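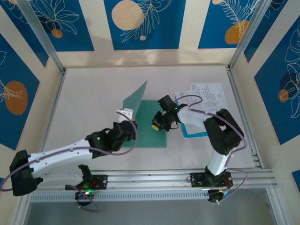
Notes on the reading-glasses appeal our church ran with the Hoto mission clinic. Mostly sorting and packing, for anyone planning the same next January.

We received 959 pairs. Of those, 673 passed inspection and were packed. The rest had scratched lenses, loose hinges or a prescription too strong to be any use as general reading glasses.

Sorting is by lens power in steps of 0.50. Odd quarter steps go down to the lower power. Yao-tsung Au read the powers on a borrowed lens meter and wrote each one on a paper tag tied to the left arm.

Do not put stickers on the lenses. The glue softens in a warm container and leaves a ring that plain soap won't shift. We found this with last year's boxes.

Bifocals go in a separate box. The clinic at Mok has someone who can fit them. The one at Hoto does not, and asked us to stop sending them.
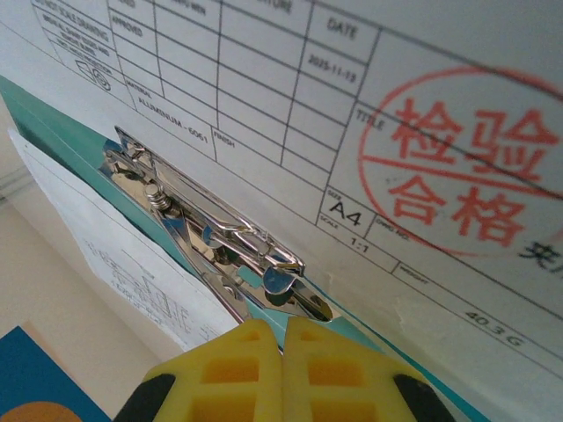 Title block with the third-angle projection symbol.

Packing: each pair in a cloth sleeve, sleeves upright, lenses facing the same way. 52 pairs fill one carton without the lid bowing. More will go in, but the bottom hinges bend.

Each carton has one list inside and a copy taped to the outside. Power, number of pairs, nothing else. Customs returned a carton last year with "assorted spectacles" as the only entry.

Every sleeve carries a printed card with Psalm 119:105 and the clinic's opening hours. Hsin-yi Cheung checked the wording in both languages. Keep the card smaller than the sleeve or the corners curl.

Freight goes by sea through Itus. Air was quoted and was well over what the collection plate would cover — sea is slower, but the clinic already plans its fitting days by the sailing list.

Most wanted powers, going by the clinic's last order: +2.00 and +2.50. Least wanted: anything above +4.00. If you are buying new pairs to make up a box, buy the first two.

Sunglasses were not asked for. We still got 18 pairs. They have gone to the Flulico youth camp.

Blank carton list is in the church office, second drawer. Please copy it and put the original back.

Last updated 52 minutes ago
18 shares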